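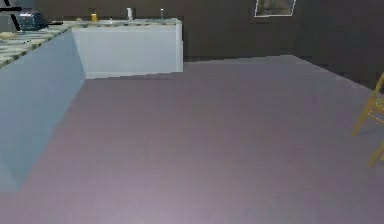
Waltraud Egger began work on her household robot in the back room of a shared workshop, at a bench she has rented for three years. The machine is called Jolico. It is a wheeled base with a single arm, intended to fetch small items from a kitchen counter and carry them to a person seated across the room. She spoke to the members' bulletin in June, between two evening sessions at the bench, about the state of the build and the simulation work that now takes up most of her time.

Ms Egger trained as a surveyor and worked in that profession until her retirement. She had no background in robotics when she joined the workshop. "I could read a drawing and I could solder badly," she said. "The rest I have had to learn in the order in which things failed."

The project started after her sister, who lives with her, had an operation on her hip. The two women share a flat with an open kitchen, and the distance between the counter and the chairs became a daily difficulty. Ms Egger stressed that Jolico was never meant as a medical aid. "She is perfectly well again and makes her own toast. By then I had bought the motors."

The base is built on an aluminium plate cut at the workshop. Two driven wheels sit at the centre line, with a castor at the front and another at the rear. The first version had only the rear castor and tipped forward whenever the arm was extended with a load. Moving the battery solved part of the problem, and the second castor was added when the battery alone proved insufficient. The complete machine stands 90 centimetres high with the arm folded.

The arm has given the most trouble. Its shoulder joint was first driven by a belt, which slipped, and then by a printed gearbox, which cracked along the layer lines on two occasions. Ms Egger has since fitted a metal gearbox taken from a discarded stairlift. "It is heavy and it is ugly, and I have not had to open it since the winter," she said. The gripper remains a printed part and is regarded as a consumable. She keeps spare fingers in a tin above the bench.

Control is divided between two programs, both of which she wrote with help from other members. The first, Driken, handles the wheels and the arm and will stop the machine if any joint draws more current than it should. The second, Aten, decides where the robot should go and what it should do on arrival. Ms Egger explained that the division was made early and has been kept strictly. "Aten can make a foolish decision. Driken does not know what a decision is. It knows the current in the shoulder, and it will switch off."

The simulated kitchen, named Riedl after the street on which she grew up, was built last autumn. It is a simplified room with a counter along one side, a few bottles and a toaster on the worktop, wooden seating opposite, and a wide floor between them. She modelled the counter at the height of her own and left many other things approximate. The colours were whatever the software offered. "People look at the floor and ask whether I have a purple floor at home. I have brown cork."

Asked why she had not simply tested in the flat, Ms Egger referred to the number of attempts required. Her notebook records 946 simulated runs of the fetching task, most of them carried out overnight. In the same period the real machine completed 23 runs, each of which needed a charged battery, a cleared floor and a person standing within reach of the stop button. "I would have been an old woman," she said, "and I am starting from seventy."

The runs in Riedl exposed several errors that would have been costly on the real machine. Aten at first treated the end of the counter as if it were the end of the wall, and turned too early. It also approached each bottle by the shortest line, even where that line took the elbow of the arm through its neighbour. Both faults were corrected in the planning code. A third, in which the robot drove to the correct chair and then faced away from it, was traced to a sign error and took 21 days to find.

Ms Egger was careful to describe the limits of the method. A simulated bottle does not have a damp label, and a simulated floor does not have a threshold strip. The wheels grip perfectly unless they are told otherwise. Thin objects were a particular concern – chair legs were seen reliably in Riedl and were missed by the real sensor when sunlight fell across them in the late afternoon. She has since added a second sensor near the floor and a soft bumper made from pipe insulation.

"I used to think of the simulation as a rehearsal," she said. "I now think of it as a way of finding my own mistakes in the arithmetic. The mistakes of the machine itself I still have to find with the machine."

Her present task is to make Riedl less tidy. Each run will begin with the bottles in different positions and the chair moved or turned, and obstacles will be placed on the open floor at random. She intends to begin with bags and slippers, modelled as plain blocks. A younger member of the workshop is writing the routine that places them, and has so far managed to put a slipper inside the wall.

The workshop has agreed to let Ms Egger mark out a test area at the rear of the machine room, available after seven in the evening when the saws are off. She would be glad to hear from any member with a spare length of kitchen worktop, in any finish, and from anyone who has experience of fitting a slip ring. Jolico's wrist cable has to be unwound by hand after every third delivery, and she would like that to stop.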